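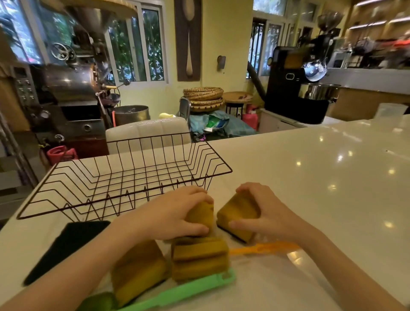
Sponges and a wire dish rack on a counter at Gerton.

Soft things are hard for robots. A mug keeps its shape when it is picked up. A kitchen sponge bends, squashes and springs back, and a robot has to guess how much of each it will do.

Viorica Begović and her group at Halham study how robots can learn this kind of handling by watching people. Their latest method, called Tirnamness, learns from video taken at head height, where the hands and the objects are both in view. It was tested on household jobs, including putting sponges into a rack.

The group trained two versions. One used 1000 clips from a single tidy lab bench. The other used 700 clips from 15 ordinary places, with whatever happened to be behind the counter left in. The smaller, messier set did better in rooms the robot had not worked in before.

"We expected the backgrounds to hurt us," says Senad Nikolaidis, who wrote most of the training code. "Coffee roasters, chairs, windows. The model learned to ignore them."

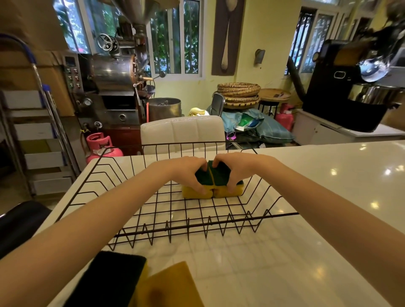

Two sponges are held side by side in the dish rack, green layers up.

Tirnamness tracks the gap between the two hands and uses it to estimate how far an object is being squeezed. No sensors are worn on the fingers. Amra Stojanović, who ran the tests, says the estimate gets worse when one hand hides the other.

The robot still failed at 4 of the jobs, all of them with thin cloth. Begović plans to go back to those in November.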